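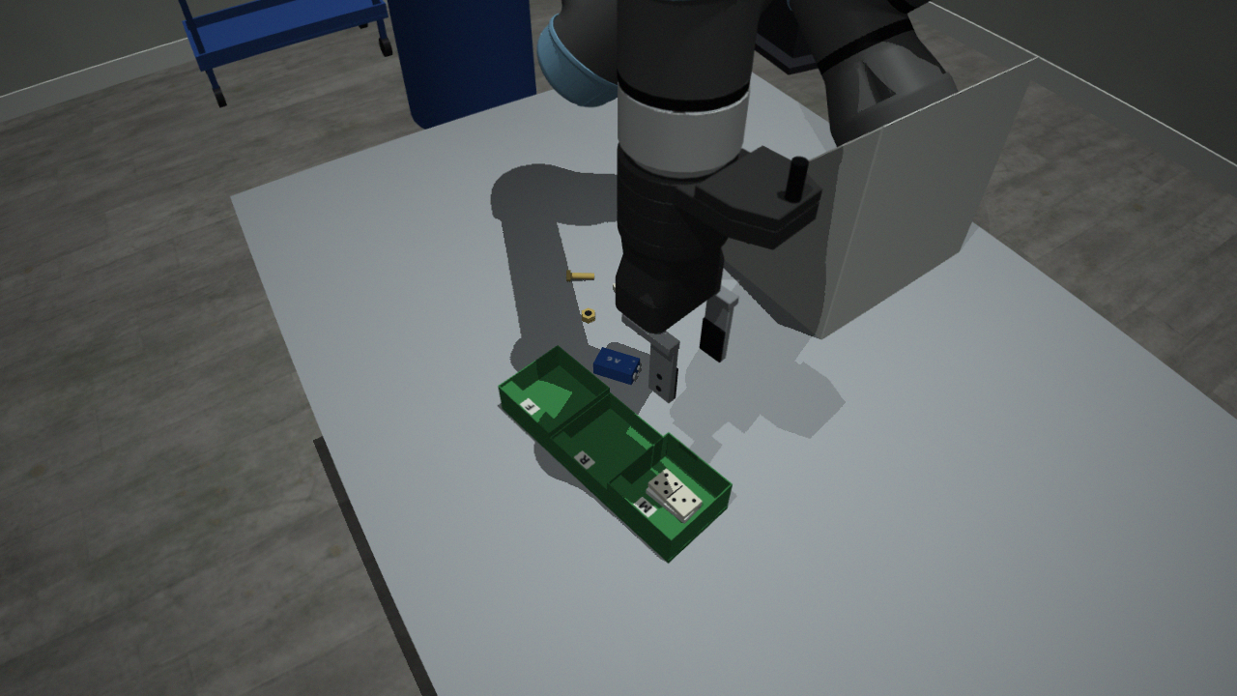 Rendered view: pale tabletop on a plank floor.

Call for participants: reading comfort under mixed lighting
Gultow, Clesville office

Gultow is seeking adults to take part in a study of reading comfort in home offices. The study compares four lighting conditions, each with a different balance of ceiling and desk light. Results will be used to revise the lighting guidance that Gultow prepares for small workplaces.

What is involved
Participants attend one session of 96 minutes, including breaks. In each condition you will read printed text, mark spelling errors with a pencil and complete a short rating sheet on glare, eye strain and colour. Light levels at the page are measured before each block. No eye drops are used and no medical tests are performed.

Who can apply
You must be 18 or over and able to read English newsprint at arm's length, with glasses or contact lenses if you normally wear them. Bring the pair you use for desk work. Tinted or light-reactive lenses are not suitable. People who have had eye surgery in the past 13 weeks, or who have migraine triggered by flicker, cannot be enrolled.

Sessions
Sessions run on weekdays in August at the Coste Building, Clesville. The last start is 4 pm. Street parking is metered — the Romoditz bus stops at the door.

Payment
A gift card is given at the end of the session. Participants who withdraw partway still receive it.

To apply, complete the screening form at the Clesville front desk or ask for a copy by mail. Applications close on the last Monday in July.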